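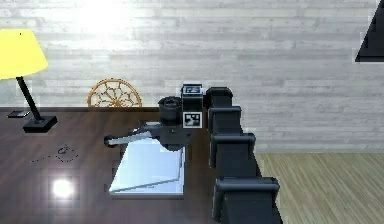

Figure 4.1 Simulated arm over the dining table, with the gripper close to the tabletop. The patterned square on the upright module is a fiducial marker.

Chapter 4
Showing the Task

In Chapter 3 the arm moved along paths that we wrote out ahead of time, point by point. That works well enough when the parts never move. It is a poor fit for a household table, where chairs get pushed in, a lamp gets shifted and somebody leaves a phone behind. In this chapter a person does the task first and the arm learns from the recording.

There are two common ways to record. In hand guiding, the operator takes hold of the arm and moves it through the job while the joint encoders log each position. In remote control, or teleoperation, the operator works a separate device and the arm follows. A simulated arm has no metal to grab, so all the recordings in this chapter were made by remote control.

We use the Urnthorpe set, recorded in the Clirudora simulator by Mali Lewis and Jinfeng Jiang. It holds 387 demonstrations. Each one is stored as a list of joint angles, a gripper opening value and the matching camera views, sampled 10 times a second. Operators were given up to 89 seconds per attempt, and attempts that ran over were thrown out.

Before you train anything, look through the camera views. A view can be sharp and well lit and still tell the learner very little about what the gripper is doing.

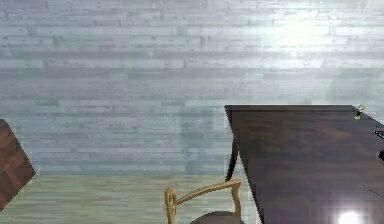 Figure 4.2 A view from the same simulated room, taken up mostly by plank wall, with the dark table at right and a chair back at the bottom.

Compare the two figures. In Figure 4.1 the arm link, the gripper and the flat tray below can all be picked out. In Figure 4.2 most of the pixels belong to the wall, and part of that is washed out by glare. A learner given only the second kind of view would have to lean on the joint angles. Section 4.3 covers how to weight one source against the other.

Key terms: demonstration, hand guiding, teleoperation, sampling rate, operator lag

Before you start
You will need the joint limit table from Section 2.5 and a working copy of Clirudora. Open demonstration 771 (the numbering has gaps where attempts were removed) and play it at half speed. Write down every point where you think the operator paused, and keep the list for Exercise 4.2.

4.1 What the operator's hand records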